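Visit to the Skernau shared workshop, Thu 2 April

Written up for the club newsletter and for the members who couldn't get on the coach. Corrections to me, please, before the May issue goes out.

We left at half past eight and got to Skernau a bit after ten. The workshop is behind the old seed merchant's on the river side, and the sign is small. If you are driving, go past the first gate and use the second. Parking is free but the surface is bad, and the coach driver wasn't keen on it.

The building has been a shared workshop for three years. Before that it belonged to Semuswood, a joinery firm, and a good deal of the joinery side is still there: the big extractor, the racking, two panel saws and a spindle moulder that members are only allowed to use after an induction. There are 87 members at present. They pay monthly, and the key fob works from six in the morning until eleven at night. I asked about noise and was told the neighbours on one side are a tyre place, so it hasn't come up.

## Downstairs

We were shown round by Natália Barreto, who runs the Thursday group and has a bench upstairs. She started us in the wood shop, where a couple of members were making drawer fronts. Dust collection is good. Our own extractor pulls from one end only, and Peter took notes on how they have split the ducting, with a blast gate at each machine and a rigid main run along the beam. They say the flexible hose should be kept as short as possible and they are strict about it.

Past the wood shop there is a metal area with a lathe, a small mill and a welding bay behind a curtain. The mill came from a school that was closing its workshop. It needed new bearings and a motor, and they had it running after a winter of evenings.

The 3D printers are in a room of their own on the same floor. It is warm in there, and you have to keep the door shut. Filament is kept in sealed tubs with drying packs, and members write their name and the date on a strip of masking tape when they open a new reel. Failed prints go in a bin by the door. There is no recycling route for them yet.

## Upstairs: the arm project

Most of us had come for this part. The arm build is called Trovov, after the street where two of the group used to share a flat, and it has been going on and off for 43 weeks. It is a home-built job on a members' budget. The gripper took up more of their time than any other part. The first fingers were solid and either slipped off things or squashed them. The present ones are blue and made up of small open cells, so that they give a little when they close on something. A small camera looks out along them, and what it sees comes up on a monitor at the side.

The table is set up with ordinary household things. Natália said they used to work with wooden blocks and got very good at blocks, and then couldn't do anything in a kitchen.
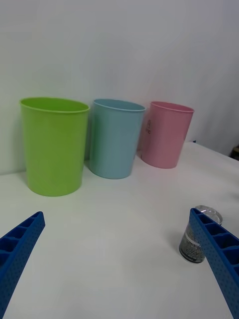

Cups and a small jar on the table, and the fingers closed on a Pepsi can.
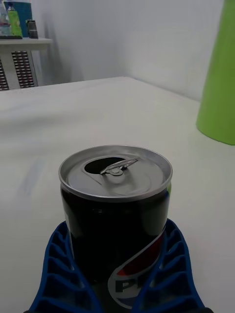
The group argues a fair bit about how tightly the gripper should close. There is no force sensor. They read the current drawn by the finger motor and stop when it goes over a set value, and that value is different for nearly everything they pick up. They keep the settings in an exercise book on a string. A cup wants much less than a can, and anything with a smooth side is more trouble than they had expected. One of the members would like to fit a proper sensor in each finger. The others would sooner spend the money on a stiffer shoulder joint, where there is some play you can feel by hand.

We had a long question session, mostly standing up. The points I wrote down were these:

- The fingers are printed in a flexible filament, slowly. If you go faster the thin walls don't bond properly.
- Cables were the most common fault in the first months. They are now tied at each joint with a loop of slack.
- The control software is mostly other people's, with their own settings on top.
- Plain white surfaces make it easier for the camera to pick out what is on the table, but they know this is cheating a bit, and they want to try a patterned cloth next.
- The emergency stop is wired to cut power to the motors. It doesn't go through the computer.

Brian asked whether something like it could hold a workpiece for sanding. The answer was no, not this one, it isn't stiff enough. They did say a shorter arm with two joints fewer might manage light pieces, and there was some interest on our side in trying that.

Spending so far is £590 if you leave out the things they already had, which was more than I would have guessed for the motors and less for everything else. The parts list is pinned up by the stairs and we were given a copy. It will be in the club folder.

## Lunch and the afternoon

Lunch was at Correia, the café over the bridge. They had kept two long tables for us. Soup and a roll was fine, the pies had run out by the time the second table ordered. Next time we should send the order ahead.

Afterwards half the party went back for the laser cutter demonstration and the rest walked along the river. I went to the laser. It was a short session on cutting birch ply for small boxes, and most of it was about air assist and keeping the lens clean. We were each given a keyring.

The coach left at quarter to four and we were home before six.

## Things to follow up

Peter is to price up blast gates for our own extractor. I have said we will invite the Trovov group over to us, probably after the summer show, if they can get the arm into a van. Natália thinks it comes apart into two pieces but hasn't tried it since the base was bolted down.

The coach money still has to be settled. If you haven't paid your share, please see Jean at the next meeting or put it in an envelope with your name on.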